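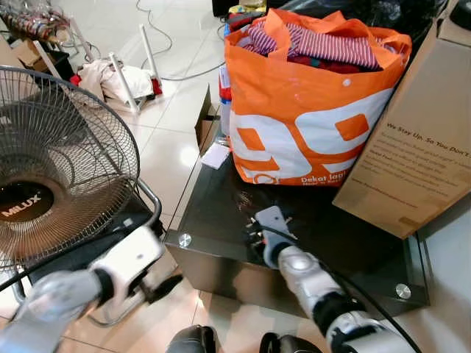
電源プラグの抜き差しを機械に任せるのであれば、手順の統一を現場の裁量に委ねるべきではない、とSimariは意見書で述べている。家庭用品を扱う双腕ロボットの作業基準をめぐり、Banetti、Simari、Cunhaの3社でつくる連絡会は、電気製品の取り扱いに関する指針の改定版をまとめ、22/12/6付で公表した。

改定の対象は、扇風機、照明器具、暖房器具など、電源コードを備えた家庭用品をロボットが把持し、移動し、または接続する作業である。従来の指針は、製品本体の持ち方と転倒の防止を中心に定めており、プラグとコードの扱いについては「損傷を与えないこと」とするにとどまっていた。改定版では新たに一章を設け、把持する位置、コードの取り回し、接続前の確認、作業を中止する条件を明文化した。

主な規定は次のとおりである。

プラグは絶縁された本体部分を把持し、金属の刃に把持部を接触させないこと。コードのみを引いてプラグを移動させてはならない。持ち替えを行う場合は、コンセントから十分に離れた位置で行うものとする。

片方の腕でプラグを保持している間、もう一方の腕で製品を動かす場合は、コードに張力がかからない範囲に動作を制限する。余長が把握できないときは、製品を先に定位置に置き、静止を確認したのちにプラグの操作に移る。

扇風機など回転部を持つ製品では、接続に先立ち、運転スイッチが切の状態にあることを確認する。ガードに把持部を掛けて本体を持ち上げる方法は認めない。

ガラスなど光を反射する天板の上では、映り込みによる位置の誤認を想定し、把持前に一度静止して対象の位置を再取得する。同様の扱いは、光沢のある床面にも適用する。

人が作業範囲に入った場合は、プラグを保持したまま両腕を停止させる。保持を解いて落下させる動作は、停止動作とはみなさない。

連絡会によると、改定にあたっては、参加各社から提出された作業記録1,822件を確認した。このうちプラグの把持を含むものは1,615件で、把持位置が改定版の規定を満たしていたものは1,493件であった。残りの記録には、コードの根元を挟んで持ち上げた例や、把持部が刃に触れた例が含まれる。いずれも通電していない状態での作業であり、負傷者の報告はないとしている。

意見募集では、作業環境の扱いが論点となった。原案は、床と台の上をあらかじめ片付けた状態で作業を行うことを求めていたが、Cunhaは、衣類や箱、他の機器のケーブルがある住環境での運用を前提としなければ、指針の実効性が損なわれると主張した。これを受け、改定版は片付けを一律の要件とはせず、腕の可動範囲にある物品と床上のケーブルを作業前に記録し、接触のおそれがある場合には経路を変更するか、操作者の判断を求めることとした。

一方、遠隔操作による作業については、操作者の資格要件の導入が見送られた。Banettiは教育課程の修了を条件とするよう求めていたが、課程の内容について各社の合意が得られず、次回の改定で改めて検討する。当面は、操作者が指針を読み、プラグの把持と停止動作の練習を行ったことを、各社が書面で残す運用とする。

記録の保存についても見直しが行われた。作業中に把持のやり直しや中止があった場合、その前後の映像および関節角度の記録を30日間保存し、連絡会から照会があったときは提出する。居住者の持ち物が映り込む映像については、提出前に識別可能な情報を除去することを義務づけた。除去の方法は各社に委ねるが、印刷物や包装に記された宛名は必ず対象に含めるものとしている。

指針に法的な拘束力はない。参加各社は改定版を社内規程に反映させたうえで、適合の状況を連絡会に報告する。把持部の供給元であるFiltumは連絡会に加わっていないが、刃との接触を検知する機能の試験に協力する意向を示しており、試験方法の案は別途公開される予定である。

改定版の全文および新旧対照表は、連絡会の事務局で閲覧できる。旧版に基づいて既に開始された作業については、12月末まで従前の規定によることができる。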